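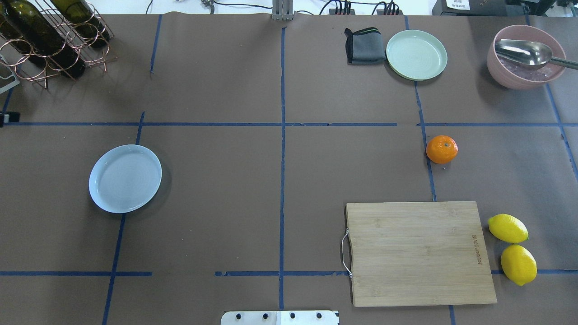
What is the difference between systematic sampling and stratified sampling?
Systematic sampling picks units at a fixed interval from an ordered list or a mapped area. Stratified sampling first splits the population into groups that are expected to differ, then draws a separate sample inside each group.

Unit 7: Sampling Plans for Field Surveys

Reading before class: course packet, sections on finite populations and on variance of a mean. Bring a calculator.

1. Terms

Population: the full set of units about which a statement will be made.
Frame: the list or map from which units are drawn. The frame and the population are seldom identical. Units in the population but missing from the frame cause undercoverage. Units in the frame but outside the population are called foreign units and are dropped when found.
Sampling unit: the item selected. In area work this is usually a cell, a plot or a point.
Observation unit: the item measured. If a cell is selected and every shrub in it is measured, the cell is the sampling unit and the shrub is the observation unit. Treating the shrubs as independent draws is the most common error in the homework for this unit.

2. Simple random sampling

Every subset of size n has the same chance of selection. With N units in the frame, the sample mean is unbiased for the population mean, and its estimated variance is

v = (1 - n/N) s^2 / n

where s^2 is the sample variance with divisor n - 1. The term (1 - n/N) is the finite population correction. It may be left out when n/N is small. In this course, keep it in.

Worked case. The Drurdale survey map has 122 cells. A sample of 30 cells is drawn without replacement. The correction is 1 - 30/122 = 0.754. If s^2 = 18.0, then v = 0.754 x 18.0 / 30 = 0.452 and the standard error is 0.673. Without the correction the standard error would be 0.775.

3. Systematic sampling

Let k be the sampling interval. Choose a random start r between 1 and k, then take units r, r + k, r + 2k and so on to the end of the frame. Only one random number is used.

If N is not a multiple of k, sample size depends on the start. With N = 122 and k = 4, starts 1 and 2 give 31 units and starts 3 and 4 give 30. The ordinary sample mean is then slightly biased. Circular selection removes the problem: treat the list as a ring, choose the start anywhere in it, and stop after n units.

Precision depends on the order of the frame.
Random order: about the same as simple random sampling.
Linear trend: better than simple random sampling, as the sample is spread along the trend.
Periodic order: poor if k matches the period or a multiple of it. Orchard rows, drainage lines and street blocks are all periodic.

There is no unbiased variance estimate from a single systematic sample. Two workarounds are accepted in the project: use the formula in section 2 and state that you have done so, or draw several shorter systematic samples with independent starts and compute the variance between their means.

4. Stratified sampling

Divide the frame into H strata that do not overlap and together cover it. Stratum h has N_h units and weight W_h = N_h / N. The estimate of the population mean is the sum over strata of W_h times the stratum sample mean. Its variance is the sum of W_h^2 times the variance within each stratum, each with its own correction.

Proportional allocation: n_h = n W_h. Simple, and the unweighted sample mean can be used if the sizes come out exact.
Optimal allocation: n_h proportional to N_h S_h, where S_h is the stratum standard deviation. Needs prior values for S_h. A pilot survey will do.

At least two units per stratum are needed to estimate variance. Strata set after looking at the results are post-strata and call for a different variance formula (Unit 8).

The Liapis data set, used in lab, has three strata: upland, slope and bottomland. The bottomland stratum is small but highly variable, and proportional allocation gives it too few cells. Compare the two allocations for n = 30 before you come to lab.

5. Edge cells

A cell that crosses the survey boundary is only partly in the population. Fix the rule before selection and write it in the plan. Options:
(a) Keep the cell if its center point is inside.
(b) Keep every cell that touches the area, measure the inside part, and use a ratio estimator with area as the auxiliary variable.
(c) Merge small fragments with a neighbor.

Rule (a) is the default in this course. Substituting a nearby full cell in the field is not allowed - it changes the selection probabilities in a way that cannot be recovered later.

6. Reporting

State the frame, the design, the sample size, the number of units not reached, and the estimate with its 95 percent interval. For n of 30, use the t value with 29 degrees of freedom (2.045).

Problems

1. Repeat the case in section 2 with s^2 = 26.5. Give both standard errors.
2. List the possible systematic samples for N = 122 and k = 7, with the size of each.
3. The Bama frame is sorted by elevation. Would you expect a systematic sample to do better or worse than a simple random sample for mean soil depth? State what you assume.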